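Casine Cabinet Notes - README

Welcome, and thank you for opening this file before opening the data, which I know takes a certain patience. Casine is a small collection of notes, labels and measurements about office storage cabinets and the everyday business of opening, closing, locking and sorting them. It grew out of a big clear-out at the Droltodville offices of Zedent, when Recep Güler and I were asked to work out what was in all those cabinets and which key went with which door. We ended up with far more notes than the job needed, and it seemed a pity to let them sit in a drawer (a locked one, knowing us).

Maintained by Ghada Nasrallah. Measurements and most of the key work by Recep Güler.

What is in the collection

There are 400 records, one per visit to a cabinet door. A visit means somebody went up to a door, tried it, wrote down what happened and moved on. The same door turns up many times, and that is on purpose, as doors in a busy office change their habits from one month to the next. Hinges sag, keys wander off, somebody fills the bottom shelf with toner and the door never quite closes again.

The records cover 28 cabinets on two floors. Most of them are the plain office kind with hinged doors, and a handful are low units that live under windows. We left out desk pedestals, the kitchen cupboards and the tall thing in reception that nobody would own up to having bought.

Each record has these fields:

cabinet_id - our own label, a floor letter and a number, such as B07
door - upper or lower, then left or right as you face it
handle - recessed, slender, knob or other
lock - yes or no
key_state - in lock, on hook, missing, or wrong key
opened - yes, no, or stiff
contents - free text, in whatever words came to mind
note - anything else, sometimes quite a lot else

The contents field is the one I would ask you to be gentle with. Recep writes "paper, assorted" and I write four lines about a box of old conference lanyards, and both of those can be the same shelf. We thought about tidying it into categories and got as far as a list of 15, which is in the file called shelf_words.txt, but the free text is richer and I would start there. 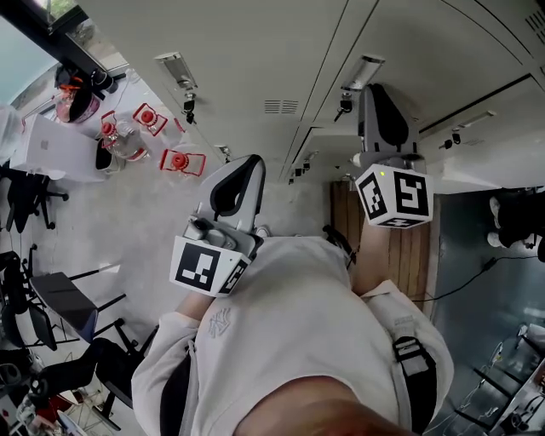 Keys took up more of our time than anything else in the project, and I would like to say a little about how they are recorded. Before the clear-out the rule at Droltodville was that keys should go back on the hook board by the stairs, and in practice people left them in the doors. You get off-white cabinets with a lock under the handle and black keys sitting right there, on the upper doors and on a lower one as well, and that is the state we write down as "in lock". It is by far the most common value in the table. If a second key is hanging from the first, we still count the door once and mention the extra in the note. Please don't read "in lock" as "unlocked". We had plenty of doors with the key in place and the bolt across, and the opened field is where you will find that out.

"Wrong key" is used when the key goes in but will not turn. Recep tried each of these twice, with a small wiggle the second time, and the wiggle is noted if it helped.

How the handles are named

Recessed means a handle set into the door, with a hollow for your fingertips. Slender means a thin handle of any length. We argued for a whole afternoon over whether a recessed handle that sticks should have its own value, and settled on putting it in the note. Search for "sticks" and you will find most of them, and "stcks" for the rest (my typing, sorry).

Known gaps

The ground floor was visited in July, when half the office was away, so the notes on what people keep in their cabinets lean toward the tidy side. Cabinet B11 was moved to another room halfway through and has two sets of records under one label. Ghiță, the shared filing sheet we used at the start, dropped the note field on the first few visits and we never got those back.

Using it

Please use the records for whatever you like - layout planning, teaching, key audits, a rainy afternoon. If you find a mistake, write to me with the cabinet_id and the door, and I will fix it in the next version. Corrections to Recep's spelling of "miscellaneous" have already been received and are being worked through.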